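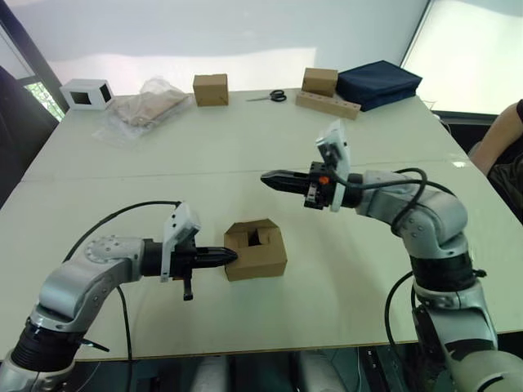 Section 4. Setting up and closing the small carton

Your Nasell packing set comes with a stack of small cartons supplied flat, each with its own inner divider. They are made of plain brown card and they go together without glue, though you will want tape for the bottom. Do read the whole section through once before you begin – it only takes a minute or two, and the divider makes a good deal more sense when you know where it's going.

Before you start

Choose a flat, clear table at a comfortable height, with enough room to put finished cartons to one side. A pale top is pleasant to work on as you can spot scraps of card and tape straight away. Keep your scissors towards the back.

Putting the carton together

1. Take one flat carton and hold it by two opposite corners. Squeeze gently and it will open out into a square. If the card is stiff, fold each crease back on itself once and try again.

2. Turn the carton upside down. Fold in the two shorter flaps, then the two longer ones, and run a strip of tape along the join. Press the tape down from the middle outwards.

3. Turn it the right way up and fold all the top flaps well back, so that they stay out of your way while you work.

4. Open the divider until the slotted pieces stand at right angles to each other, and lower it in. It should go down with a light push. If it catches, lift it out and give it a quarter turn.

Note: A slight crease along the edges of the card is quite normal and does no harm.

Moving an open carton

5. When you need to shift the carton along the table, place one hand flat on each side, level with one another, and press just firmly enough to lift it clear. 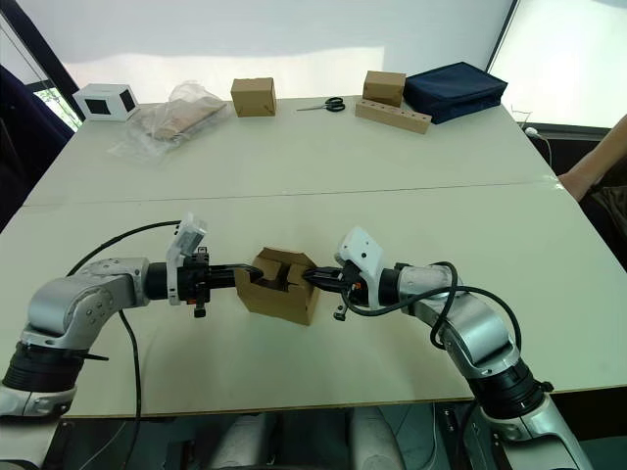

Keep it low and level all the way, and set it down square before letting go. Please don't be tempted to pick it up by a flap, however handy the flaps look! They tear along the fold, and a torn flap never closes quite flat again.

CAUTION: The small carton is meant for up to 900 g, spread evenly between the compartments. Anything heavier should go in the large carton (see Section 5).

Filling and closing

6. Wrap each piece in a single sheet of tissue and fill the compartments from the corners inwards. Leave a finger's width at the top.

7. Fold the short flaps in first, then the long ones, and tape the join as you did underneath.

Note: If you are storing cartons for later, leave them untaped and flat in a dry cupboard. Spare dividers are sold in packs of 13, part number 388. Our thanks to Marcelle Besnard, who suggested the quarter turn in step 4.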